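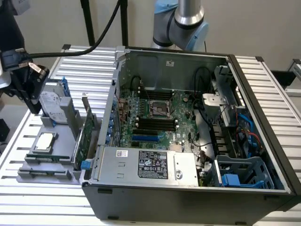 Good practice for two-arm PC assembly cells: draft rules, please criticise

Board: Small assembly cells > Procedures and safety

tinwhistle_86
Posted 09:14

Hello all. In our workshop we build and rebuild tower PCs with two arms on one table. The case lies on its side with the open side up, and a parts fixture stands to the left of it. Processor, hard drive, expansion card and memory each have their own pocket or slot in the fixture. Until now we had only spoken rules and everybody remembered them differently, so I have written them down. We call the cell Herell, this is why the name is in the text.

My draft:

1. The power supply is never connected to the mains while the case is on the table. The cable is in the drawer, not on the table.
2. The fixture is filled by a person with a wrist strap, and the arms are in hold during this time.
3. Order of work: processor, memory, card, drive. No other order without a written change.
4. Loose cables inside the case are tied back before the first pick. A cable that hangs over the socket or the memory slots is a stop.
5. The gripper may touch the processor only at the edges of the carrier plate. Pins and contacts are never a gripping surface.
6. Only one arm may be inside the case at one time. The second arm waits above the back edge.
7. After any stop, the person looks into the socket with a lamp before restart.
8. Every stop is written in the book, also the small ones.

I would be thankful for opinions, mostly about 3 and 6. English is not my first language, so if a sentence is not clear please tell me and I will repair it.

marrowbone
Posted 09:52

Good list. I would fight with you on number 6. If only one arm can be in the case you have paid for two and use one. We let the second arm hold the drive cables out of the way while the first one places the drive. With your rule this is forbidden and you must tie everything by hand.

tinwhistle_86
Posted 10:20

Yes, I know it costs time. Our cycle became 38 seconds longer when we made this rule. But before the rule we had two contacts between the arms inside the drive area, and one of them bent a bracket. I prefer the 38 seconds.

Quillfeather
Posted 10:41

You can have both. Write the rule by zone and not by case. Split the interior in three: board, drive cage, power supply. One arm per zone, and a free zone between them if both are moving. If the second arm only holds something and stands still, the free zone is not needed. We have worked like this at the Dernov site for a long time and the text of the rule is four lines.

marrowbone
Posted 10:58

That is more or less what we do, only better written. Could you post the four lines?

Quillfeather
Posted 11:30

Here they are, I removed our internal numbers.

"Each zone belongs to one arm at a time. An arm asks for the zone before it goes lower than the rim of the case. If two neighbouring zones are occupied, one of the two arms must be still. The operator can take back a zone at any time and the arm leaves it upwards."

The last word is important. Upwards, never sideways. A retreat sideways catches cables.

solder_and_tea
Posted 12:07

I have a different complaint. Rule 3 is too strict, and also I think the order is wrong for some boards. If you have memory slots on both sides of the socket, there is not much room for the fingers once the memory is in. So processor before memory, agreed. But the cooler? It is not in your list. On some boards a big cooler stands over the nearest slots, then memory must go in before it. You should say where the cooler comes.

tinwhistle_86
Posted 12:25

The cooler is mounted by hand at another table, after the cell. But you are right that the reader cannot know this. I will add a sentence: "The cell does not mount the cooler. The case leaves the cell without it and with a red card on the rim." We had one time a case that went to testing without cooler, and it was not a good day.

solder_and_tea
Posted 12:33

The red card is good. Put it as its own rule, please, people do not read second sentences.

Hollowreed
Posted 13:15

I miss something about the socket lever. Who opens it? With us the rule is: the lever and the frame are opened by a person, and the person stays until the arm has placed the processor and gone back up. Closing is also by hand. We tried to automate the lever and of 133 closings too many needed a second try. The force you need is not the same from one socket to the next.

marrowbone
Posted 13:29

Disagree. We close with the arm and a force limit and it works well. The trick is to push at the end of the lever and follow the curve slowly. A person standing near a moving arm only to open a lever is for me the bigger risk.

Hollowreed
Posted 13:44

The person is not near a moving arm. The arm is in hold, the person opens, steps back behind the line, confirms with the button, then the arm moves. It is slow but there is no moment when both are in the same place. If your risk assessment says something else then follow yours. I only say that the rule must name who does it.

tinwhistle_86
Posted 14:02

I take the last sentence. We do it by hand also, but it was not written. New rule: "The lever is opened and closed by the operator, with both arms in hold."

Ladefoged_bench
Posted 15:10

About the fixture. I would add a check that the pockets are filled correctly before the arms are released. Our mistake was always the same one: the processor lay in its recess turned by a quarter. The arm does not care, it takes it and brings it to the socket with full confidence. Now we have a mark on the fixture beside the corner where the triangle must be, and the operator must say it aloud. It sounds childish. In the log we have 2486 loads since the mark and not one turned part.

Also the drive. If it stands upright in the pocket, check that the holder is pushed completely down. When it stands a few millimetres too high the gripper comes down on top of it.

Quillfeather
Posted 15:37

+1 for the mark. I am less sure about saying it aloud, in a noisy hall it will be forgotten after one week. A tick on the sheet is enough for us.

Ladefoged_bench
Posted 15:50

With us the ticks were all made at the end of the shift, in one colour of pen and very straight.

tinwhistle_86
Posted 16:28

Many thanks to everybody. Second version:

1. Mains cable stays in the drawer while the case is on the table.
2. Fixture is filled by a person with wrist strap, both arms in hold.
3. Operator checks the processor corner against the mark and says it aloud. Operator presses the drive holder down.
4. Loose cables are tied back before the first pick. A cable over the socket or the memory slots is a stop.
5. Lever opened and closed by the operator, both arms in hold.
6. Processor is gripped at the edges only.
7. Order: processor, memory, card, drive. Another order needs a written change for that board type.
8. One arm per zone (text from Quillfeather, with permission I hope). Retreat is always upwards.
9. The case leaves without cooler and with a red card on the rim.
10. After a stop, look into the socket with a lamp before restart.
11. Every stop is written in the book.

For the zones we will begin with slow speed, and I will report in November if the 38 seconds came back.

Quillfeather
Posted 16:35

Permission given. In 8 please keep the sentence that the operator can take back a zone. It is easy to lose when one makes the text shorter.

solder_and_tea
Posted 16:49

Better. I still think 7 should be a table per board type, on paper at the cell. We use the Drosilura template for this, one page, and the operator compares it with the board before release. "Written change" in practice means a note which is stuck under the keyboard.

tinwhistle_86
Posted 17:03

The sentence is back in rule 8. For the table I must first look how many board types we really have, I will open a separate thread for this.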